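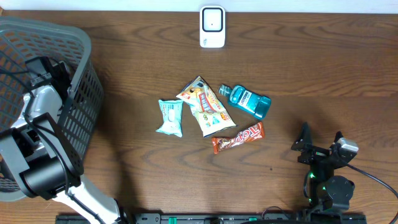 Table with items out. Basket left, groceries middle, both arms waiting.

Quick one before I have to catch the train. People have been asking what happened with the pause thing, I've answered it badly in like three different message threads, so this goes up here and I can link to it.

Short version: cutting the dead time out of our demonstrations helped more than doubling the number of them. By a lot. With one nasty exception, which is the mouthwash.

Longer version.

The task is boring on purpose. Stuff on the table, put stuff in the basket. The policy (we call it Pesta, Florêncio named it and won't say why) gets the camera views and the joint readings and puts out a short chunk of motion, then looks again, then another chunk. Trained from teleoperated demos only, no reward, no simulation. Two arms on one rail. The left one does most of the dropping since the basket is over on its side. The right one is smaller and grabs or nudges things across when they're out of reach or lying badly.

We had 2051 demos by the end of January. I was pretty proud of that number. Then we trained on all of them and the robot just... stood there. Not every time. It would go over a candy bar, hover, open fingers, and wait. And wait. Sometimes it would come out of it if you bumped the table or walked past, a shadow was enough. Sometimes you hit stop and went for coffee.

My first guess was the camera lag. Wasted most of a week on that. Second guess was the chunk length, so I made it shorter, which made it worse, so then longer, which made it better but also it started swatting things because it was committing blind for too long. Classic.

It was Anca Bogdan who just sat down and watched the demos. All the way through, normal speed, with a sandwich. I had only ever looked at them sped up!! At normal speed it's obvious. The operators stop. They line up over the thing and stop, look at the other screen, shift the wrist a hair, stop again, then close. Jaime does it, I do it, Sofia does it least because she plays piano or something (her theory, not mine). If the arm is holding still in a frame and the next second of the demo is also holding still, the model learns that the right thing to do when you're above a candy bar is nothing. And it doesn't have the memory to know it already did nothing for a while. So it does nothing again.

This is not new, to be clear. Everybody who does imitation stuff has some filter for it. We had one too. Ours dropped frames where no joint moved, and the threshold was so low that a human hand holding a leader arm never got under it. Hand shake counted as motion. So in practice the filter was off, for months, and it printed a happy little message at the end every time.

What we do now:

Look at the commanded gripper position in space, not the joints. Smooth it. Mark any stretch where it travels less than a small radius and the fingers don't open or close. Keep a bit at the front and a bit at the back of the stretch, drop the middle. Then re-time the join so there isn't a jump in velocity. That last step matters, I left it out the first time and got a policy that twitched like it had hiccups.

Both arms have to be idle for a cut. That one is important and took a while to get right. If the left arm is parked over the basket and the right arm is working, that's not dead time, that's the left arm waiting its turn and it needs to learn to do that. Per-arm trimming gave us collisions. Well, one proper collision and a lot of me grabbing the stop button. We don't do per-arm trimming.

Then the comparison. Same architecture, same training budget, same seed list. All the demos untrimmed against a random 1000 of them trimmed. Each checkpoint ran the same layouts, printed out on paper so that whoever was resetting the table couldn't be nice to their favorite. Albertina Marinho did the scoring from video without knowing which was which, and she is not a generous scorer. If the wipes were hanging half over the rim she wrote down a fail.

The trimmed one won on every item but one. And the freezing basically went away, I can't remember the last time I saw it wait over the chocolate. Runs are also faster, obviously, since the demos are faster, but I don't care that much about speed. I care that I can leave it going while I eat.

All of them trimmed was better again than the 1000 trimmed, but only by a little. So more data still helps, just not how I was hoping when I was begging everybody to record another hour after lunch. Sorry Jaime.

Item by item, since somebody will ask:

Candy bar – the biggest jump. It's narrow and it was lying at an angle in most layouts, and that's where operators fussed the longest. So most pausing, so most freezing, so most to gain.

Wipes – good before, good after. Soft pack, you can grab it nearly anywhere. The crimped ends are a trap but the policy mostly goes for the middle by itself.

Snack bag – better, still messy. It's crinkly and shiny and it never looks the same twice. Once you've squeezed it, it's a different shape for the next attempt. Watching it fail is kind of fun, it pinches a corner and the bag swings around and it still makes it to the basket a suprising amount of the time. Albertina counts those. I asked.

Mouthwash – worse. Worse trimmed than untrimmed, on both dataset sizes. This is the exception.

I have a theory. The bottle lies on its side and it's round and smooth and it has liquid in it. Touch it and it rocks. Good operators touch it, let it settle, then close. So that stop in the middle of the demo isn't hesitation, it's the actual skill, and my filter throws it in the trash with everything else. The trimmed policy comes in, touches, closes right away, and the bottle scoots off. You can watch it happen and go yep, I deleted the part where you wait.

Sofia Pinheiro thinks it's simpler than that and the teal plastic is just glossy and hard to see, and the trimmed set got unlucky with which demos it drew. Fair. But then the all-demos-trimmed one should be fine, and it isn't. She says she'll beleive me when I show her the wrist camera. Working on it.

So the fix I want to try: don't trim if something ELSE in the view is moving. If the hand is still and the bottle is still, cut. If the hand is still and the bottle is rocking, keep it. Needs some kind of cheap motion measure on the images, masked so the arms don't count. Florêncio had a go at it with plain frame differences and it kept triggering on the overhead light flicker. Maybe flow. Maybe just a label button on the operator's pedal that says "I am waiting on purpose", which is ugly and would probably work better than either.

Other option is giving the policy some history so it knows how long it has been sitting there. We've tried history before on the Kolorano setup and it turned into a machine for copying its own last action. Not in a hurry to go back to that.

Things I haven't checked and you should hold against me:

Only one table. Same wood, same wall. The grain is strong and dark and I sort of suspect it's using it to locate itself. Haven't swapped the surface yet.

The operators know each other and pick up each other's habits. The Riltham people record differently, much smoother, and I'd bet they'd see a smaller effect.

About 5 layouts got repeated by mistake when the printer jammed. I left them in for both arms of the comparison, so it shouldn't tilt anything, but it's untidy.

The basket never moves. I know. I know.

If you want to try it on your own data, the cheap test is to plot how far the gripper travels per frame across all the demos and look at the bottom of the plot. If there's a big fat lump near zero, you have our problem. Took me ten lines and I could have done it in the fall. Then go watch a few at normal speed anyway. Bring a sandwich.

Code is a mess, a single file with my paths in it, but Jaime Torres is cleaning it up for the Carrilho meeting and I'll put a link here when he's done. Don't email him about it, email me.

Will update once the rocking-bottle version has run. We have a fresh batch to record first, mouthwash only, and it's my turn on the leader arms tomorrow morning. Train's in eight minutes, going.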